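# Rivside hands the sorting over and keeps the people

The kitting bench at Rivside used to be the place where new hires went to find out whether they liked the job. You sat on a stool, you had a pile of parts in front of you, and you sorted them into bins until lunch: solenoids, round circuit boards, bundles of wire, and then the same again until it was time to go home. Plenty of people in the shop started out there, and a few of them still talk about it with something close to fondness (though none of them, when asked, wanted to go back!).

Since February a good share of that sorting has been done by a pair of robot arms, set up by the automation firm Zulivden. The parts come to the table in steel trays lined with white paper, the way they always have, and the orange bins are the same kind the shop has used for years. Purificación Mateos, the floor lead, was firm about that from the start. She didn't want her crew learning a whole new set of containers on top of everything else.
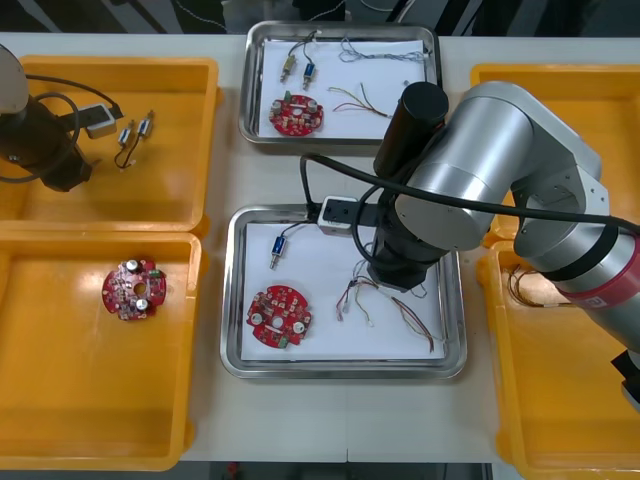

Mateos has worked at Rivside for 20 years and she is cheerful about the change, if a little careful in how she puts it. There were 5 people on the kitting bench last fall, and all 5 are still with the company. Two have moved over to final assembly, one is training in test and repair, and the other two look after the new cell between them, filling trays, checking bins and stepping in when something gets stuck.

"I told them before the first crate was even opened that we weren't doing this to send anyone home," she said over coffee in the break room. "People had sore wrists. I had sore wrists, back when it was me on the stool. If a machine wants that part of the job, it can have it, and I'll find you something better to do with your morning."

The trickiest thing on the list has been the wire. A circuit board holds its shape wherever you put it down, but a harness flops and curls and catches on its neighbor, and there's no telling which way the loose ends will be lying. The arms handle it slowly, taking hold with the tips of the fingers, and the people who mind the cell have learned to lay the bundles out with a bit of breathing room between them. 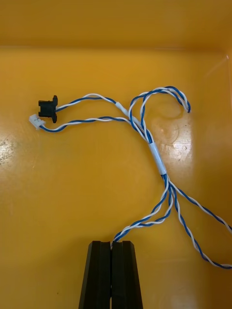

Orvokki Kemppainen, one of the two who stayed with the cell, is 61 and had been expecting to finish out her working life on the bench. She was not in favor of the arms at first and is happy to say so. What won her over, she explained, was being asked. The Zulivden crew spent a good part of their first visit watching her hands and writing down the order she picked things up in, and they came back later with more questions about the twisted pairs.

"I have opinions about wire," she said, laughing. "I never had anybody to tell them to before."

There have been grumbles too, and Mateos doesn't pretend otherwise. The bench was a sociable spot, and the folks who moved to assembly miss the chatter. The ones who stayed say that keeping an eye on a machine tires you out in a different way, so the pair now trade places every hour. A request for a better chair has gone in and is still waiting on an answer.

The shop has also moved its morning meeting to 10, after the first trays of the day are filled, so the whole kitting crew can be there. Kemppainen usually brings the buns.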